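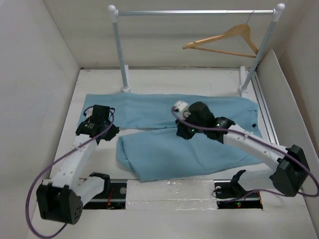

*Pants on the table, both grippers on the upper leg. Trurkdale cell, Gruvico.*

Sep 1, 2020 — Notes from a call with Nosipho Pillay, who writes the planning layer for the two-arm cell at Gruvico. Typed up fast, she had a build running.

First thing I asked was why pants. "Shirts, everyone has a shirt demo," she said. "Pants have two legs that look the same to the camera. Planner grabs one, thinks it's the other, and now you've got a twist in it."

The stack is called Pluseck. It started in January as one big loop, perception and motion all in the same process. That didn't last. "Perception would stall and the arms would just sit there holding fabric. Now they're seperate. The arm side always has a short plan it can finish, even if no new one shows up."

How short? 11 waypoints per arm. She tried longer plans and dropped them. Cloth moves too much, by the end of a long plan you're reaching for where the leg used to be.

Two arms make it worse. Both want the middle of the table. Pillay's fix is dull and she likes it that way — one arm holds, the other moves, and the holder is locked in the scheduler until the mover reports in. "People want both arms flying around. Fine, later. First I want to know which one has the waistband."

She keeps a replay tool open all day. Every plan gets logged with the mask it was based on, and there are 3000 of them in the current set. I asked how many she's actully looked at by hand. "772. I have a spreadsheet. My eyes hurt."
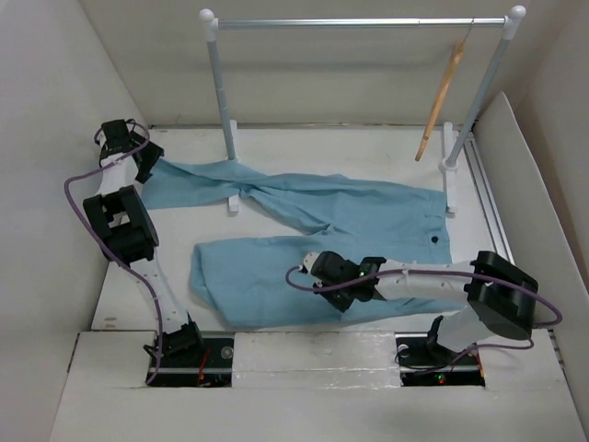 ## The rack problem

Then the hanger. The rack sits at the back and the collision model has to know about it, rod, posts, feet, all of it. The posts were easy. The hanger wasn't, it hangs at an angle and the angle changes.

"We had it as a fixed mesh. Bad idea. The planner was sure of a hook that had moved." Now Pluseck re-fits the hanger pose before any reach toward the back, and if the fit is poor it asks for another look. Costs time. She'll take it.

An older tracker, Engelbrecht, is still in the repo for comparison. It loses white posts on a white wall. "So do I, some mornings."

Next up is grasp scoring near the button, plus three open bugs in the scheduler she wouldn't describe. Build finished, she had to go.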